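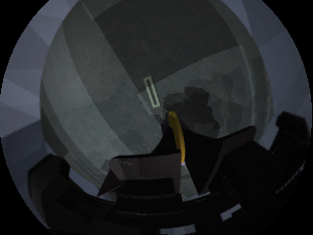

Household and shop-floor robotics

Household and shop-floor robotics is the branch of automation concerned with ordinary manual chores, such as tidying, sorting, loading, wiping and fetching, in places that were not built for machines. It is usually treated apart from factory automation, where parts arrive in a known position and the same movement is repeated for a whole shift. As of the present revision, machines can carry out a number of single chores under supervision, but no system described in this article can be left to run a home or a workshop unaided.

Background

Fixed machines have done a large share of domestic labour for generations. The washing machine and the dishwasher both work by bringing the task inside a closed box. What remains for people is the work between the boxes: picking clothes up from the floor, stacking plates, putting things back where they belong. This remaining work is varied and each step is short, and it depends on judging by eye and touch how an object will behave when it is held.

Picking up and putting down

Most chores can be broken into grasps. A gripper with two fingers is the commonest tool, being cheap, easy to repair and simple to control. It copes well with rigid objects of moderate size. It does less well with thin or flat items lying on a hard surface, with soft goods that fold under pressure, and with anything that must be turned in the hand after it has been lifted.

Vision presents a separate difficulty. A camera mounted close to the fingers gives a good view in the last moments of a grasp, but a wide lens bends straight lines and the fingers themselves hide part of the work. Strong shadows may be mistaken for objects, or may conceal the edge of one. Poor lighting is common in store rooms, under tables and in corners, where much tidying has to be done.

Use of simulation

Because trials on real equipment are slow and cause wear, much training is now carried out in computer-rendered rooms. Floors, lighting and objects can be altered between attempts at little cost. Skills learned in this way do not always carry over. Friction, slack in the joints and the give of soft materials are hard to copy, and a grasp that succeeds in a rendered room may slip in a real one.

The Dollville trials

The Dollville trials were a comparison of chore-performing machines held in a furnished flat and an adjoining workshop. They were directed by Magdalini Zervas and opened in September. The programme consisted of 16 chores, each set out on a card in plain language. Two machines were entered, the Dreso and the Baudry, and each was given 220 attempts spread across the programme.

Both machines were reliable at moving rigid items from a floor or bench into an open bin. Results were weaker for folding, and neither machine completed the card that called for a drawer to be emptied, wiped and refilled. The Baudry was the quicker of the two in the workshop – the Dreso stopped more often to look again – but it also dropped more of what it lifted. The report, issued on 15th February, advised against unattended use in homes with small children.

A later exercise at Sukville repeated the workshop cards with around 200 objects that the machines had not met in training. Long, narrow items lying close to a wall were recorded as the most frequent cause of failure.

Assessment

Opinion remains divided on how progress should be measured. Some authors count finished chores, while others prefer to count the times a person has to step in. Zervas has argued for the second measure, on the ground that a machine needing constant rescue saves its owner no time.

See also

Domestic appliance
Gripper
Machine vision
Materials handling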